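3.2 Table coverings and wipe-down practice

Households in Firkley and Cusholm were visited twice, once in June and once after the school break. At each visit the main eating table was recorded by type of covering, age of covering as reported by the person who bought it, and the cleaning method used after the last meal. Across both towns, 3,747 cleaning events were entered in the diaries. Entries with no stated method were dropped before analysis.

Coverings were sorted into 4 classes: bare surface, woven cloth, coated cloth and plastic sheet. The coding scheme follows Wattimena and Hlongwane, with one change. Their scheme treats coated cloth and plastic sheet as a single class, but the two wear in different ways - coated cloth cracks along the fold lines, while plastic sheet keeps shallow creases across its whole surface. Two coders (Somogyi and Barta) worked separately and settled disagreements by going back to the visit notes.

Plastic sheet was the most common class in Cusholm and the second most common in Firkley. Diary keepers with plastic sheet reported wiping after nearly every meal, most often with a damp cloth and no soap. Those with woven cloth shook it out and washed it when it was stained. The median reported age of a plastic sheet was 13 months, and replacement was usually put down to staining near the place settings.

Pattern was recorded because it affects how soon a stain is noticed. Plain light coverings were replaced earliest. Large checks were coded apart from small prints, using the width of a single square as the test. The pink, red and white covering in Figure 2 falls in the large-check group, and its slightly crinkled surface is typical of the creasing used to separate plastic sheet from coated cloth. Items left out between meals, such as the chopstick and the beige utensil holder, were entered under table storage and are treated in Section 3.4.
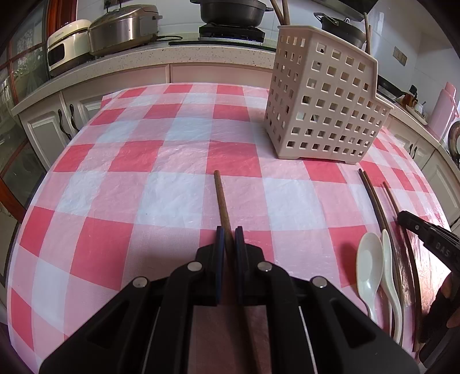

Figure 2. Plastic sheet covering, large-check group, with eating utensils on the table.

Wiping frequency did not differ between the large-check and small-print groups once household size was entered in the model. The town effect remained, though it was weaker at the second visit.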